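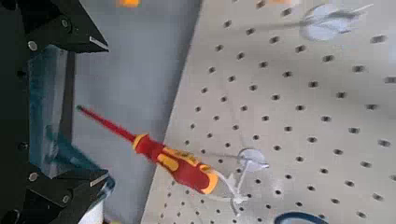
Sevetti is a space hauling game for Windows and Linux, made by the small studio Skurstead, and it has now left early access. I bought it in April and have played it for 35 hours, mostly in the evenings. You take contracts, you load your ship, you fly it slowly to another station and you try not to lose what you carry. I have a weakness for matte black machinery with the screw heads left visible and a bit of blue, see-through panel between the dark parts, so the style of the ships won me over before I understood the rules. If you prefer shiny white spacecraft, you will be less happy here, as there are only two of them and both are expensive.

You begin at Tallel, a mining station with a bad reputation and very good music. The first contracts are easy, and the game explains docking well. It explains trading badly. I sold three loads of ore under price until I found that the market screen has a second page, opened with the Tab key. There is no button for it and the manual mentions it only in the chapter about repairs.

Flying is the best part. A full ship is heavy and you must begin to brake long before the station looks close. With an empty hold the same ship turns almost too quickly, and I have scratched the paint many times in this way. I played with a gamepad first and then with mouse and keyboard. The gamepad is more pleasant for flying, but in menus the cursor moves like it is in honey, and I went back to the mouse.

The map has 52 stations, and 14 of them are open from the start. The rest you unlock by doing work for the three companies. Some stations differ only in the color of the lights. Others have real character – Ateş, which circles very close to its sun, is the one I remember best. You can stay there only a few minutes before the hull begins to suffer, and the traders know it and offer you terrible prices. I have shouted at them more than once.

Performance was good on my computer, which is five years old, on medium settings. I had two crashes, both while the game was saving, and in one case I lost a long trip. The autosave works only when you dock. A manual save during flight is planned, according to the notes of the last patch, but I cannot review a plan.

Some smaller remarks:

The text is too small on a television, and the size cannot be changed.
Sounds of the engine are excellent with headphones.
Keys can be changed freely, also for left-handed players.
There is no multiplayer. I did not miss it.
The Linux version started without any extra work for me, but the window forgets its size each time.

Who should buy it? If you liked driving a truck in other games and also like space, I think you will be satisfied. Fighting is rare and quite poor, so players who want battles should look for something else. I still have not seen the far side of the map and I plan to continue, at least until I can afford the bigger hauler.

Rating: 4 of 5

Played on Linux and Windows, version 1.0. Review posted 2023-04-22.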